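Home Docs Guides Forum
Search the guides Go

Lining up wrist and head views in Gritent

Getting two cameras to agree on where the basket is feels great once it works! Start Statik, load the laundry task, and open both streams in Gritent.
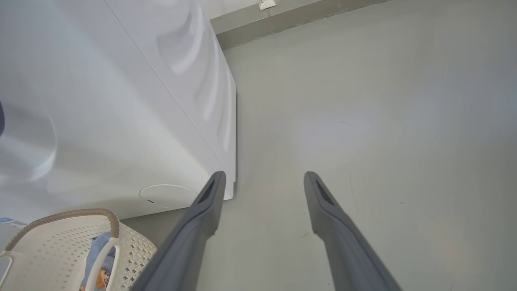
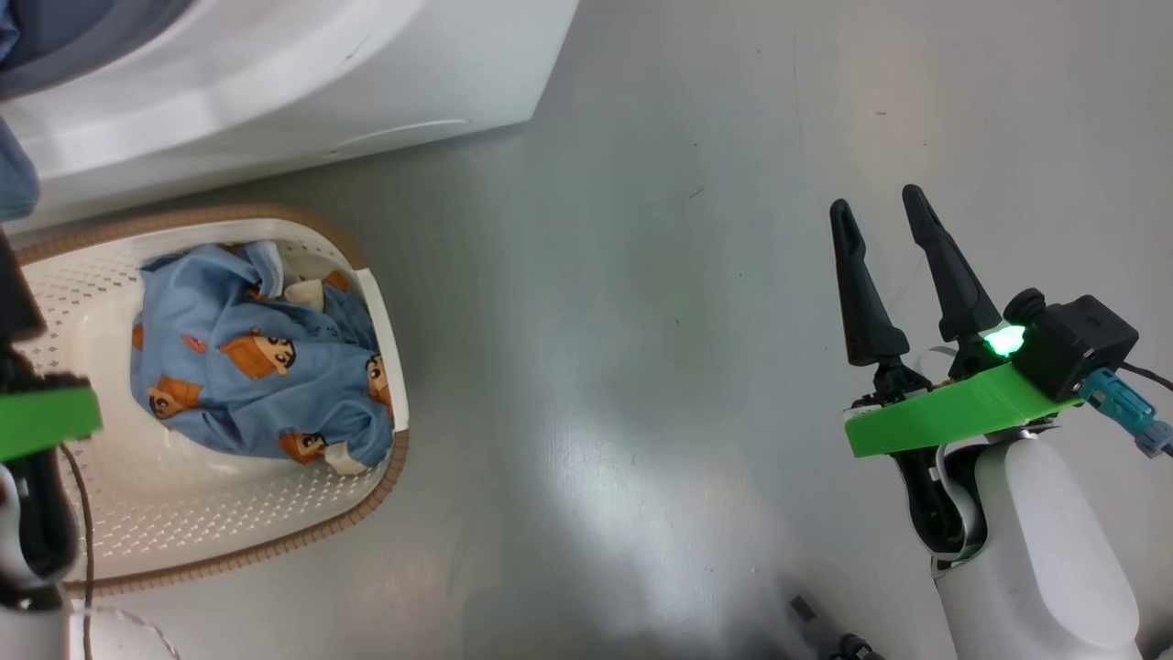

Wrist view first, head view second: basket beside the washer.

1. Set the sync window to 6 ms.
2. Label the basket in both views (Jekham copies the class names over).
3. Run the matcher for 19 frames and watch the overlay.
4. If the boxes drift, redo the hand-eye step and lower the plan rate to 2 Hz.

Now try it with a shirt as the target!

Last updated 2026-02-17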